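Clonano abre inscrições para a oficina "Micro-ondas, esse desconhecido"

Outubro. Para divulgação imediata

A Clonano, escola de assuntos domésticos que já ensinou adultos a dobrar lençóis de elástico (com resultados variáveis), anuncia a abertura das inscrições para a sua nova oficina de outono, dedicada ao eletrodoméstico mais usado e menos limpo da casa. As sessões decorrem à quinta-feira, às 19h00, na sala Orbán, e a inscrição é gratuita para quem já frequentou qualquer outro curso da escola.

A ideia nasceu de um inquérito feito aos alunos na primavera. Das 3.038 pessoas que receberam as perguntas, 2.314 responderam, e 700 confessaram que nunca tinham tirado o prato giratório do micro-ondas. A direção leu este número duas vezes e mandou imprimir os folhetos.

"Recebemos pessoas que sabem fazer pão de fermentação natural, que falam do glúten como quem fala de um parente difícil, e que depois aquecem a sopa num aparelho onde já não se distingue o teto", afirma Hajnalka Dobos, coordenadora da oficina. "Não julgamos ninguém. Bem, julgamos um pouco, mas só depois do intervalo."

O programa ocupa quatro sessões. A primeira trata da porta, da borracha e daquela dobradiça onde as migalhas se reúnem. A segunda é passada com o prato giratório e com o que vive por baixo dele. A terceira cobre tabuleiros, bacias e recipientes de plástico, incluindo a delicada questão das tampas que não pertencem a nada. A última é dedicada à arrumação: onde pousar o aparelho, o que fazer ao cabo e por que motivo a parte de cima de um micro-ondas acaba sempre promovida a prateleira.

O mobiliário da sala foi escolhido por Béla Dudás, que insistiu em mesas simples e numa disposição parecida com a de uma casa verdadeira, cabos incluídos.

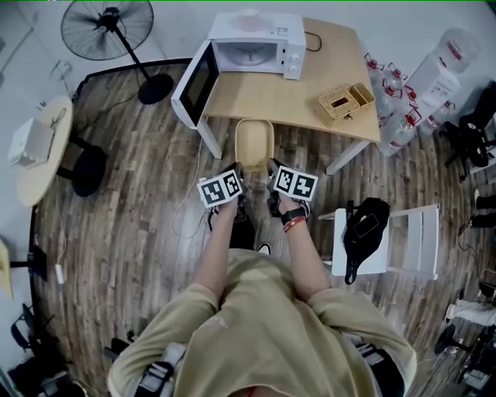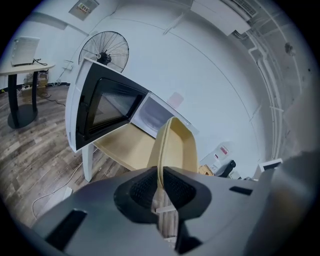
Cada participante trabalha ao seu ritmo. A escola desaconselha a pressa e também o perfeccionismo, doença que na edição experimental manteve um aluno diante da mesma dobradiça até à hora de fechar. O material de limpeza está incluído: panos, vinagre, bicarbonato e uma escova de dentes por pessoa, que convém não levar de volta para a casa de banho.

Os textos de apoio são de Ritu Kashyap, autora do manual interno "Plirura", cujo título ninguém na escola conseguiu ainda explicar e que dedica onze páginas ao molho de tomate. O manual é entregue na primeira sessão, em papel lavável.

"Inscrevi-me para acompanhar a minha irmã", conta Paloma Ambrose, aluna da edição experimental. "Ela desistiu na segunda sessão. Eu agora limpo o micro-ondas dos vizinhos, o que criou uma certa tensão no prédio."

A seguir ao curso, a Clonano prevê lançar o Skekiden, um módulo curto sobre gavetas de talheres, a cargo de Attila Csizmadia. O formador pede desde já aos interessados que tragam o conteúdo da gaveta tal como está, sem arrumações de última hora, e que embrulhem as facas.

As inscrições fazem-se na secretaria da Clonano, durante a tarde. As vagas são limitadas pelo número de mesas. Não é necessário trazer micro-ondas próprio, embora na edição experimental alguém o tenha feito, de autocarro.

Contacto para a imprensa: Hajnalka Dobos, secretaria da Clonano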